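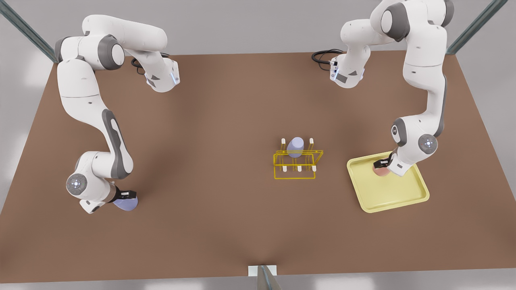
2019-12-09

Spent the morning on the equipment budget. The Jistau quote came to 3000 per arm with grippers, and Vilela wants 662 for the table and mounts. Shipping to Movville is about 100 on top. I still want three more weeks of simulation before we order anything – cups, rack and tray, both arms going at once. If the reach is fine on this table size we buy the pair. Hotance can wait until May. Need to ask whether spare fingers are included. Sent the sheet off at four.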